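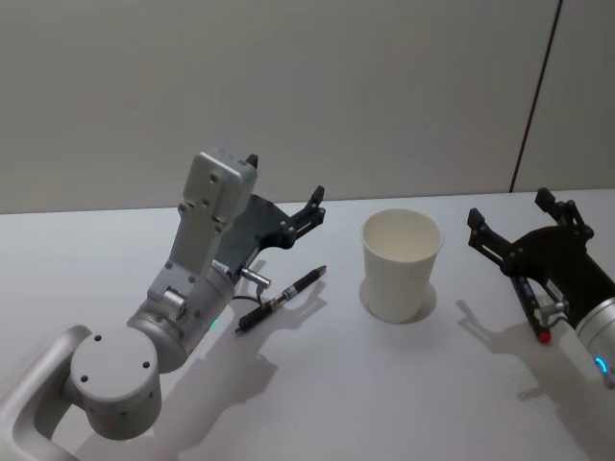 Tiempo de lectura: 1 minuto

El presente texto recoge las pautas que sigo en la preparación de mi mesa de trabajo. Se publica a petición de varios lectores del cuaderno.

La superficie es blanca y se mantiene despejada. Sobre ella se admiten un vaso de papel blanco, en posición vertical, y un bolígrafo negro. Los demás útiles de escritura se guardan en el armario Bredard, junto con las 100 fichas del inventario en curso.

La pared del fondo, de color gris claro, carece de estantes y de láminas. Se estudió en mayo la instalación de un panel Skodar y se desestimó, dado que restaba luz a la zona de escritura.

Al término de cada jornada se retira el vaso, se pasa un paño seco y se devuelve el bolígrafo a su cajón. El procedimiento se aplica igualmente en la mesa auxiliar, adquirida a Verstraete.

Las observaciones sobre estas pautas pueden remitirse por escrito.

Lionel Aubert
17 de noviembre de 2025

Entradas recientes
Inventario de papelería: 313 referencias
El armario Bredard, revisión de bisagras
Notas de Sturkatdale

Contacto | © Lionel Aubert | Volver arriba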